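Erklow (software)

Erklow is a task planning and control stack for two-armed tabletop robots. Written mostly in Python with a C++ control loop. It takes camera input, builds a list of objects, picks an order of moves and sends joint targets to both arms. Started by Telmo Casado as a fork of an older planner called Manolakis, which handled one arm only.

Contents
1 Overview
2 Perception
3 Planning
4 Wrist view
5 Tooling
6 Limitations
7 See also

Overview

The stack is split in three processes: perception, planner, controller. They talk over a shared message bus and any one can be restarted without stopping the others, at least in theory. Main test domain is tableware – plates, bowls, spoons, forks – because the shapes are few but the materials behave very differently on camera. Shiny steel is the hard case. A steel bowl mirrors ceiling lights, and early depth filters read the reflection as a hole in the table.
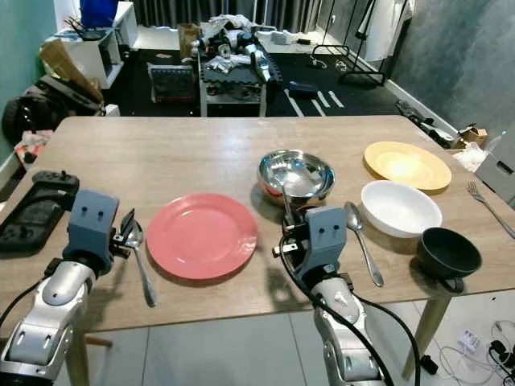

Later versions drop depth inside the rim of anything tagged as reflective and fit a bowl shape from the outline instead. Works well for round items. Less so for spoons, which are thin and lie almost flat, so the handle direction is taken from color alone.

Perception

Objects are detected on the head camera. Each gets a class, a color label, a pose and a confidence score. The label set shipped with the Weraneck release was trained on 842 annotated layouts, with 177 held back for testing. Classes are kept broad on purpose (plate, bowl, cup, spoon, fork). Color is what tells two bowls apart, so a white bowl and a dark gray one are seperate entries even if the class is the same.

Objects partly hidden by an arm are not deleted. The tracker keeps the last good pose and marks it stale, then looks again once the gripper has moved off. Before this was added the planner would lose a cup every time a hand passed over it and plan a path right through it.

Planning

The planner works out which arm takes which object. Rules are simple:

Nearest arm first, unless the path crosses the other forearm.
No two grippers inside the same keep-out zone at once.
Flat items such as plates go last if something stands close to the rim.
If no plan is found in 90 steps, the layout is reported as blocked and both arms hold.

Cables count as part of the arm. The collision model wraps each forearm in a fatter shape to allow for cable loops, a crude fix that costs reach near the middle of the table.
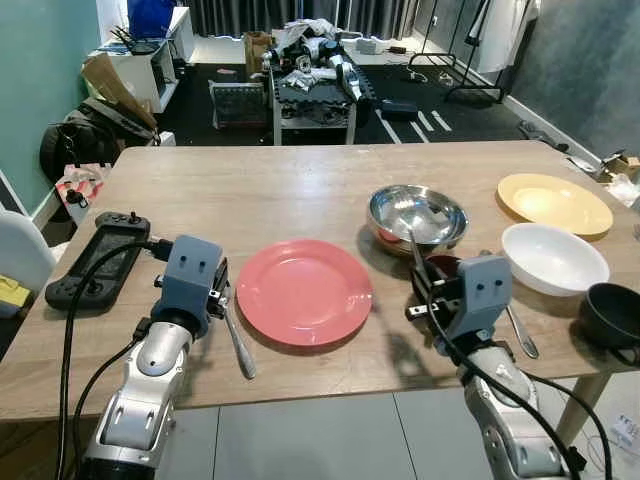

Reach is the usual reason a plan fails. Items near the far corners can be seen fine but grasped only at a shallow angle, and the solver then tends to flip the elbow. Casado's fix was a cost term on elbow change between steps, on by default since the Nuvo branch was merged in August. It slows planning a bit. Can be turned off in the config file, key name elbow_cost.

Wrist view

Wrist cameras feed a second, smaller detector used for the last part of a grasp. The fingers are always in view, so a fixed mask covers them before anything else runs. When the gripper points away from the table the camera picks up floor, furniture legs, boxes, tape lines and so on, none of which is in the label set. Erklow handles this with a plane check: if the main surface is well below table height, wrist detections are thrown out for that tick.
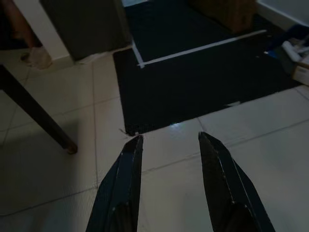 The plane check needs a decent calibration between wrist and head. If it drifts, the floor can pass for the table and the detector starts reporting plates that are not there. Glossy tile makes it worse. The usual advice is to rerun calibration after any cable or gripper work.

Tooling

Comes with a log viewer, a replay tool and a layout editor. The replay tool steps through a saved run with all three processes live, so a planner change can be tested on old input without powering the arms. The regression suite has 773 replay cases. Full run is done overnight, a short one on every commit.

Limitations

No force control. No stacked objects – a bowl on a plate is treated as one thing or dropped. Glass is not supported. Handover between arms was present in Manolakis-based builds, was removed, and has not been put back yet. Documentaton is thin outside the planner.

See also

Task and motion planning
Hand-eye calibration
Bimanual manipulation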